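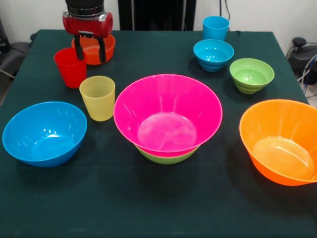
スィネス語学教室では、どのような人が日本語を習っていますか。
日本で暮らしている外国出身の大人の方が習っています。仕事をしている方、子どもを育てている方、定年のあとに家族のところへ来た方など、生活はいろいろです。学生ビザのための学校ではありませんので、毎日通う必要はありません。

私たちの教室について

スィネス語学教室(Sinness)は、大人のための小さい日本語教室です。駅の南口から歩いて4分のところにあり、建物の2階を使っています。一階はクリーニング店ですので、はじめて来る方は看板をまちがえないようにしてください。入口は左側の細い階段です。エレベーターはありません。階段がむずかしい方は、申し込みの時に教えてください。近くの公民館の部屋を借りて授業をすることができます。

この文章を書いている私も、日本語を母語としない者です。二十代の終わりに日本へ来て、はじめは会社で英語と母語だけを使って働いていました。買い物はできましたが、区役所の手紙が読めませんでした。とくに困ったのは、手紙の中のどこが大事なところか分からないことでした。辞書で一つずつ言葉を調べて、一時間かかって、最後に「返信は不要です」と書いてあるのを見つけたことがあります。その日の気持ちは今もよく覚えています。教室をはじめた時、最初の教材は、そのころ捨てないで取っておいた手紙から作りました。

教える人は、日本語を母語とする教師と、あとから日本語を習った教師の両方がいます。一つのクラスをこの二種類の教師が交代で受け持ちます。母語の教師は自然な言い方をたくさん知っています。あとから習った教師は、どこで間違えやすいかを自分の経験から説明できます。「は」と「が」の説明については、教師の間でも意見が合わないことがあり、職員室で長い話になります。学習者の方には、授業の中で使う説明を一つに決めてからお話ししますので、ご安心ください。

クラスの種類

「生活の日本語」は、はじめての方のクラスです。ひらがなを読むことから始めて、病院、郵便局、学校の面談などで使う会話を練習します。ローマ字の教材は最初の2週間だけ使い、そのあとは使いません。早すぎるという意見もいただきますが、長くローマ字を使った方ほど、かなに移る時に苦労していましたので、今はこのようにしています。

「手紙とメールの日本語」は、会話はできるけれども書くことに自信がない方のクラスです。管理会社へのお願い、保育園の連絡帳、欠席の連絡など、短い文章を毎回一つ書きます。教師は赤い字で全部を直すことはしません。意味が変わってしまう間違いと、読む人が失礼だと感じるかもしれない表現を先に直します。助詞の小さい間違いは、そのあとで見ます。

「ゆっくり読む会」は、一つの文章を長い時間をかけて読むクラスです。新聞の投書、料理の本の前書き、昔話などを読みます。声に出して読みたい方は読み、聞くだけの方は聞くだけでかまいません。この会だけは、試験のための問題を使いません。感想を言う時は、短くても自分の言葉で言うことをお願いしています。

授業の進め方

教科書は「ルヴヴォン」(Ruvuvon)という名前の、教室で作った冊子を使います。表紙の色がレベルによって違います。店で売っているものではなく、入会の時にお渡しします。冊子には書きこむところを広く取ってありますので、きれいに使おうと思わないで、たくさん書いてください。なくした場合は、もう一冊を印刷代だけで作ります。

宿題はありますが、できなかった時に理由を説明する必要はありません。大人の生活には、残業も子どもの熱もあります。宿題をしないで来た方のために、授業の最初に前回のところをもう一度読む時間があります。反対に、もっと宿題がほしい方もいますので、受付の横の棚に練習の紙を置いています。自由に持って帰ってください。

授業の中で母語を使うことは禁止していません。同じ国の方どうしで意味を確かめるのは、よい勉強だと考えています。ただ、ほかの方が話を待っている時は、日本語に戻っていただくようにお願いします。

教室の名前と歩み

「スィネス」は、特別な意味のある言葉ではありません。最初の仲間と名前を考えていた時、どの国の人にも少しだけ発音がむずかしい名前がよいという話になりました。日本の方も「シネス」と言ったり「スイネス」と言ったりします。電話で名前を聞き返される気持ちを、みんなで同じように持てるのがよいと思いました。電話帳や地図では「スィネス」と小さい「ィ」で書いてありますので、検索の時はご注意ください。

はじめは、夜だけのクラスでした。昼の時間に来たいという方が増えて、昼のクラスも開くようになりました。現在の登録者は70名です。大きい教室になる計画はありません。教師が全員の顔と名前を覚えられるくらいの大きさでいたいと思っています。

毎年10月には、学習者の発表の日があります。スピーチ大会とは言いません。順位をつけないからです。自分の町の紹介をする方もいますし、好きな歌の歌詞を日本語に直して読む方もいます。家族や会社の方も見に来ることができます。お茶は教室で用意します。

通信「ドゥストヴィク」

教室では「ドゥストヴィク」(Dustovik)という小さい通信を出しています。授業で書いた文章の中から、書いた方の許可をもらったものをのせます。文章はなるべく直さないで印刷します。少し不思議な日本語でも、意味が伝わるものはそのまま残します。教師の間では、直したほうが親切だという意見もあり、この話はまだ終わっていません。古い号は受付で読むことができます。

見学と申し込み

見学は無料です。クラスの途中から入っても、途中で帰ってもかまいません。前の日までにメールか電話でお知らせください。日本語でのメールが心配な方は、短い文でも、単語だけでも大丈夫です。英語のメールにもお返事しますが、返事には日本語の文もつけてお送りします。

入会を決めた方には、レベルを見るための会話をしていただきます。試験ではありませんので、準備はいりません。漢字がどのくらい読めるかもその時にお聞きします。話すことと読むことのレベルが大きく違う方には、別々のクラスをすすめることがあります。

授業料は月ごとのお支払いです。休んだ分は、同じ月の中であれば別の曜日のクラスに出ることができます。次の月へ移すことはできませんので、申しわけありませんが、ご理解をお願いいたします。

このページの文章は、むずかしい漢字をなるべく使わないで書きました。読みにくいところがありましたら、受付に教えてください。次に書き直す時の参考にいたします。

最終更新:2023年5月6日
スィネス語学教室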